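3.2 Household appliances and standby load

Participants in the Pellcombe survey were asked to list every appliance that stayed plugged in overnight.
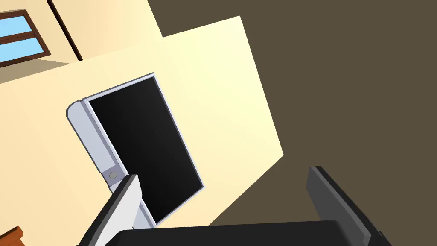 Figure 4. Simulated view of an appliance door with a dark glass pane, set in a cream-coloured panel.

The lists were completed in May and returned by mail or through the Henao portal. Where a household sent in both, we kept the paper version. Renters made up a larger share of the portal returns, and they were less likely to know the age of their appliances. Quispe's earlier work on rental housing found the same gap, and we followed his method of recording such entries as "age unknown" instead of estimating from the model number.

Standby load was measured with plug-in meters left in place for seven days. Hard-wired ovens and cooktops could not be metered this way. For these we read the main meter twice overnight, at least 3 hours apart, with the fridge switched off at the wall between readings. Six households declined this step and are left out of Table 5, although their plug-in results are kept in Table 4.

Kitchen appliances with a clock or a lit display drew power continuously, as expected. The draw from any single unit was small. Households tended to name the television as their largest overnight user, and in most cases the meter showed something else, usually an older modem or a second fridge in the garage. Colour of display and brand had no clear effect on the readings.

The survey reached around 1,000 addresses across Pellcombe and Namance. The two areas differ in housing age, and Namance has more electric hot water systems on a controlled tariff. We analysed them separately for this reason. Hot water is dealt with in section 3.3 and is not counted in the standby figures here.

One limit of the approach is that people may change their habits while a meter is in the house. Three households told us they had begun switching things off at the wall during the week. We kept their data but marked it in the appendix.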